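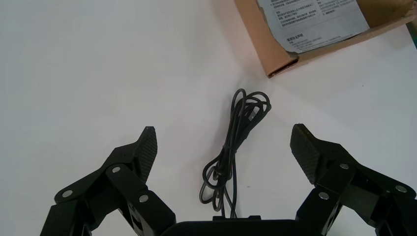

## Clear the desk, coil the lead: an afternoon with the sorters at Stustitex

I went to Stustitex with a carrier bag of old leads over my arm and a faint sense of guilt. Everyone in Saststead seems to have a bag like it. Mine had been under the stairs since we moved, and I couldn't have told you what half of it was for. The woman who runs the sorting room looked inside and was delighted.

"Oh, lovely, you've got a proper nest in there," she said. "People apologise when they hand them over, and I always think, no, give it here, that's my afternoon sorted!"

She has been doing this for seven years, first from her own dining table and now from a unit on the Wróbel yard. Offices and households send in their unwanted computer bits, and the room's job is to sort them, tidy them and pack them up for people setting up a desk at home on very little money. Mice, keyboards, power leads, network leads, the odd webcam. She asked me not to use her name ("put the room in, the room's much more interesting"), so the room it is.

What I noticed first was how much she cared about tables. She likes them white, and she likes them plain.

"Black leads, black mice, black plugs. Put that lot on a dark table and you'll lose things all day long. On white you see everything. You see the crumbs, you see the little rubber foot that's dropped off. My first table at home was dark wood with a busy cloth on it, and I once spent an entire evening looking for a dongle that was right under my hand."

She is fond of rounded corners too, after years of walking round the other sort with a box on her hip. And she wants a good stretch of surface left free at the start of a session, enough to lay a lead out and follow it from one end to the other.

"I'm strict about that. If you start with a crowded table you just move the muddle from left to right. Clear a patch, do one thing in it, clear it again. It's like rolling pastry, you wouldn't do it round the washing-up."

I asked which of the things that come in she enjoys most, thinking she might say the keyboards, which have a certain satisfying clatter. She didn't stop to think.

"Mice! I love a mouse. A plain one with a cable, nothing to charge, no little receiver to go missing. A child can use it, my dad can use it. It'll work in a kitchen or a library or on the end of an ironing board. And they clean up so well. A soft cloth, a cocktail stick for the groove by the wheel, and there you are."
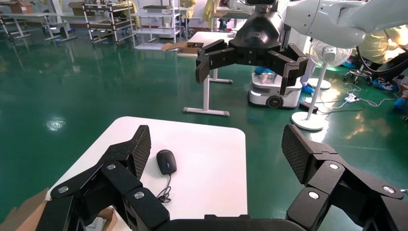 *Clirside Neighbour – January 2021 – page 6*

The cable is where the trouble starts. A mouse lead is thin and it goes where it likes, round the legs of things, off the edge, into the next person's pile. Her rule is that the mouse sits still and you tidy the lead towards it, starting at the plug end. Pull from the mouse and you put a strain on the one spot where it's most likely to give out.

"I had it drummed into me that you wrap the lead round and round the mouse," she said. "Everyone does it. It looks neat, and it bends the cable hard at exactly the wrong place. So we coil it separately now, and lay the coil next to it in the box."

Between January and September of the year before last, the room sent out 148 mice, all done that way. She has the figure in a notebook, along with a column for the ones that came back, and she was very pleased to tell me that the second column is short.

Boxes are her other great subject. She gets through a lot of plain brown cardboard, nearly all of it used before, and she keeps the boxes open on the tops of the desks while she works. Putting them on the floor means bending down for every single lead, she told me, and by teatime you know about it. Standing desks have been a treat. A firm in Clirside was clearing out its upstairs office and let her have two of them, and she talked about them the way other people talk about a new cooker.

"You can put the box at the height of your elbow. I can't tell you what a difference that makes! I wind, I turn, I drop it in. I haven't had my bad shoulder for months."

She doesn't trim the flaps off the boxes either, even when they get in the way of a sleeve. A box with its flaps on can be shut and stacked. One without them has to be used up that same day, or it ends up full of pens.

By this time I had my own leads out and was trying to do as I was told. I'm a round-the-elbow person by upbringing, which went down badly.

"No, no, no. Every time round your elbow you're putting a twist in. Then it goes in the box and springs open and makes friends with all the others. Big loose loops in your hand, and let the lead tell you which way it wants to turn. Old ones have a memory. If it fights you, let it go and try it the other way." 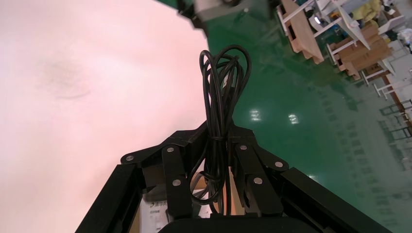
"Then you stop before you run out," she went on. "That's what people forget. Leave yourself a decent tail, take it round the middle of the loops, snug but not tight, and tuck it through. You don't need a tie. I've got a drawer full of ties and I hardly open it."

Her test is to pick the bundle up by its middle and give it a small shake. If the loops stay put, it can go in the box. If one slithers out, you undo the wrap and go again, and she really does mean go again. Mine took three goes, then two, and then I did a long power lead in one and was so proud of it that I held it up for her to see.

"Look at that! You'd pay for that in a shop."

A few strands will always cross over each other, and she doesn't mind that in the least. She's after a bundle that comes apart easily at the other end, when somebody who has never met her opens a box on their own table and wants to get going.

I asked what she'd like more of. Short network leads, she said, and extension leads with all their screws. She'd like people to send the mouse and its own cable in one piece, which sounds a strange thing to ask until you've seen what a pair of scissors can do in a house clearance. She has more than enough printer cables and would be glad if we could all hang on to those for a bit.

The last thing out of my bag was a charger for a phone I'd had before either of my children was born. She turned it over, found the right box for it and wound it up while telling me about a very good way to store Christmas lights, using a bit of stiff cardboard with a notch cut in each end. I've made four since.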